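Shemweta Boards > Home & Garage > Car Care

hatchling32
Okay, how often are you all replacing drying towels? My Farko ones left little swirls on the hood Saturday and I'm ready to throw the whole pack out. They've been through the wash a lot — regular detergent, warm water, tumble dry with everything else.

pinberg_pete
With everything else is your problem. Cotton lint gets in there and never leaves. Wash them alone, skip the softener, low heat. I've got towels from three years ago that still go on black paint.

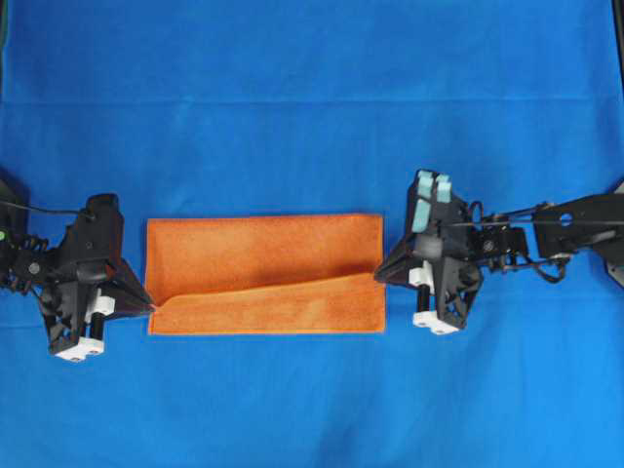
Softener is what kills them, way more than lint. I ran mine with the family laundry for a whole summer and they just pushed water around the roof. Now I keep colors by job so nothing from the wheels ever touches paint. Orange like that one is glass only at my house, and I fold it over so I've got a clean side for the second pass. Blue is for paint, gray is for the gross stuff.

mo_3111
Gonna disagree, Pete. Three years is too long for paint no matter how you wash them. The edges get stiff. I move mine down to door jambs after up to 32 washes and buy new.

pinberg_pete
You count washes??

mo_3111
I put a tick on the shelf, it takes a second lol

hatchling32
So is the Flasutia microfiber wash worth it or do I just use less of the regular stuff?

mo_3111
Less of the regular, unscented if you can find it. And do an extra rinse.

pinberg_pete
Nah, get the Flasutia. One bottle lasts me till September.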